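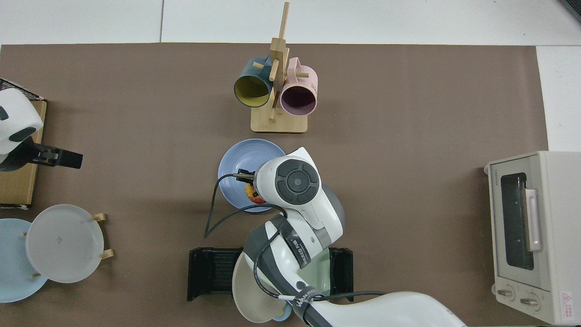
Mugs on a wooden mug tree, with a light blue bowl on the mat below.

How to Store Fresh Fruit at Home

Geltwood Household Services, Food and Kitchen Series, Guide 17
Last reviewed: Sunday, December 26, 2021

This guide is intended for residents of Geltwood and Drikthorpe who buy or pick fruit in quantity during the colder months. It covers fruit kept whole and uncooked. Canning, drying and freezing are treated in separate guides.

Before You Begin

Sort the fruit on the day it comes into the house. Set aside any piece with a bruise, a cut or a soft spot and use it first. Fruit with mold should be discarded, together with any soft fruit that was touching it.

Do not wash fruit that is going into storage. Moisture on the skin encourages mold, and washing is better done just before eating. If the fruit is muddy, brush it with a dry cloth.

You will need shallow boxes or trays, newspaper or plain paper, a refrigerator thermometer and a marker for dates.

Step 1. Separate Fruit by Type

Apples, pears, bananas and ripe avocados give off ethylene, a natural gas that speeds ripening in other produce. Keep them away from leafy greens, carrots and cucumbers. Apples should also be kept apart from potatoes, as apples stored beside them may take on an earthy flavor.

Citrus fruit may be kept on the counter for up to a week. For longer storage, place it in the refrigerator.

Step 2. Choose the Right Place

Most households have three usable locations: the counter, the refrigerator, and an unheated room such as a cellar or enclosed porch.

The counter is suitable for fruit that still needs to ripen. Keep it out of direct sun and away from the stove and the top of the refrigerator, where the air is warmer. Once pears yield slightly near the stem, move them to the refrigerator.

The refrigerator drawer is suitable for ripe fruit. Set the drawer vent to low humidity for apples and pears. Berries keep best in a single layer on a paper towel, in a container with the lid slightly open.

An unheated room is suitable for late apples in larger amounts. It should stay just above freezing, with a relative humidity near 90 percent. Where the air is dry, a pan of water on the floor will help.

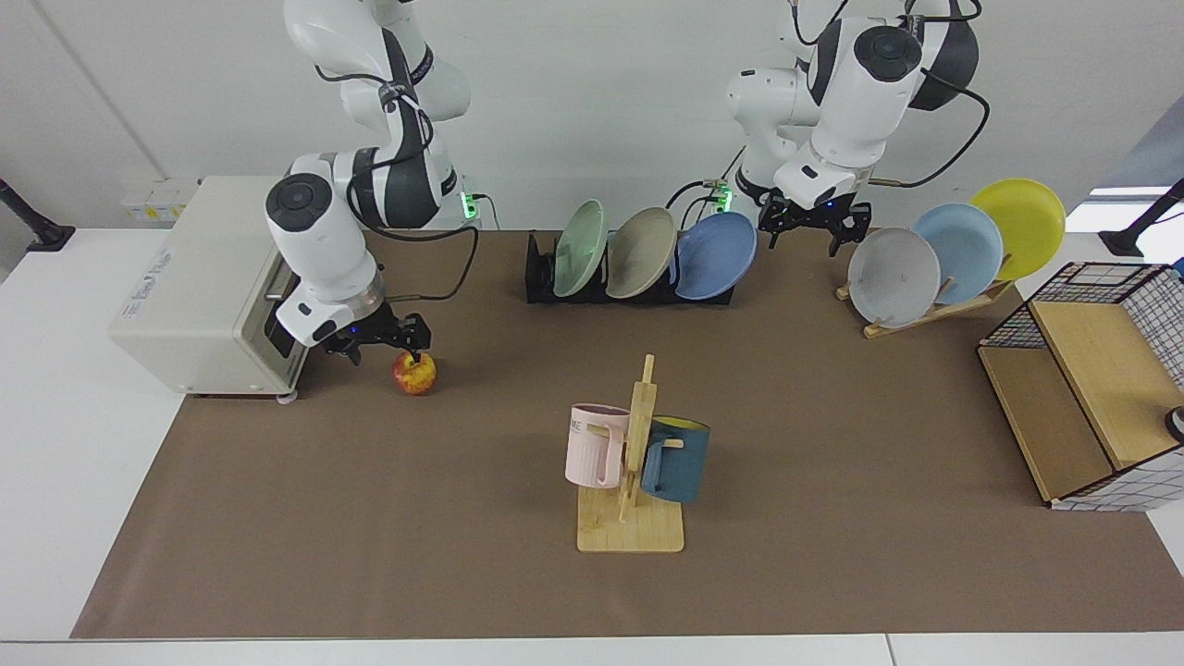
Step 3. Pack Apples for Long Storage

Select firm, late-season apples with the stem in place. Early varieties soften quickly and are not worth packing. Wrap each apple in a quarter sheet of newspaper, twisting the ends loosely, and lay the wrapped fruit stem up in a shallow box. Two layers are acceptable if a sheet of cardboard is placed between them.

Write the variety and the packing date on the end of the box, where it can be read without lifting. Large apples do not keep as long as small ones and should go in a box of their own.

Step 4. Inspect Regularly

Check stored apples once a week. Unwrap any fruit whose paper feels damp. Remove spoiled pieces at once and replace the paper on their neighbors. Fruit in the refrigerator drawer should be looked over whenever new groceries are put away.

Apples that have become slightly wrinkled are safe to eat if they show no mold or rot. They are best used in sauce or baking.

Surplus Fruit

Sound fruit that cannot be used may be brought to the Flollness Pantry, Door 11, on Stevens Road in Drikthorpe. The pantry serves 3,000 households and accepts whole, uncut fruit in clean boxes. Wrapped apples should be unwrapped before delivery. Spoiled fruit is not accepted and should be placed in the household compost bin.

Related guides: Freezing Berries and Stone Fruit; Making Applesauce in Small Batches; Cleaning the Refrigerator Drawer.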